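March, early

Woke before six and could not get back to sleep, so I did the water bill. The meter reads 1,664 now. It was 1,055 when I moved in and I wrote that on the inside of the cupboard door, so at least I have both ends of it. Paid online. The Skutia site logged me out twice before it took the card.

Esther Rweyemamu called at lunch about the garden plot. Her share at Totance is 15 feet by 12, and she wants me to take the half nearest the fence. I said I would if she lets me put in onions. She wants beans. We left it there.
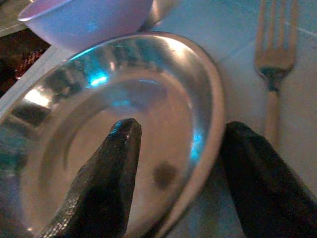
Can onion sets go in the ground while there is still frost at night?

A light frost won't hurt them, as long as the soil can be worked and isn't soggy. I looked it up after we hung up and then called her back to tell her.

Walked to the hardware store for twine and a hand fork. They had no sets yet. The man said two weeks, maybe less. Bought the fork, forgot the twine.

Rain from four o'clock on. Soup for supper, the last of the barley. Knee is sore on the stairs again but fine on the flat. Need to ask Esther who has the key to the gate.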